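Why Does Wood Have Stripes?
by Lụa Bùi

Look at a table, a door or a pencil. If it is made of wood, maybe you can find thin lines on it. These lines are called the grain. They were made by the tree when it was alive, and they can tell us many things about its life.

A tree grows in two directions. It grows up, from the ends of its branches, and it also grows wider. Just under the bark there is a very thin layer which makes new wood. In places with a cold winter, this layer works fast in spring and makes light, soft wood. In May the tree is very busy! Later in summer it works more slowly, and the wood becomes darker and harder. In winter it rests.

One light part and one dark part together make one ring. So if you count the rings on a stump, you know how old the tree was. My uncle had a stump in his garden in Rarside, and I counted 36 rings. The tree was older than my mother!

A wide ring often means a good year with enough rain. A thin ring can mean a dry year, or that bigger trees took the sunlight.
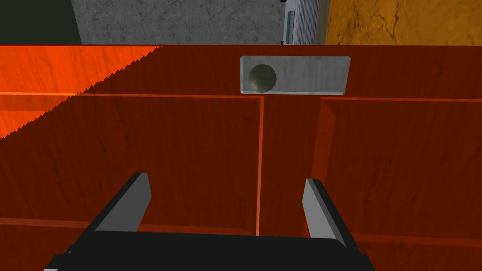 Rings are round, so why do we see long lines on a board? It depends on how we cut. Think of a carrot. If you cut it across, you get circles. If you cut it from top to bottom, you get long stripes - and it is the same carrot. A saw does this to a tree. On a reddish-brown cabinet front the grain can show as darker brown streaks, some going sideways and some at a slant. When the tree grew a little crooked, the lines bend too. Where a branch started, you will find a knot, and the grain goes around it like water around a stone.

Carpenters look at the grain before they work. Wood splits easily along the grain, but it is hard to break across it. You can try this with a dry stick from the park. Pull it apart with your fingers at one end and see which way it opens.

Try it at home: put thin paper on a piece of rough wood and rub softly with a crayon. The lines will come out on your paper. Do it with 3 different kinds of wood and write the name under each one.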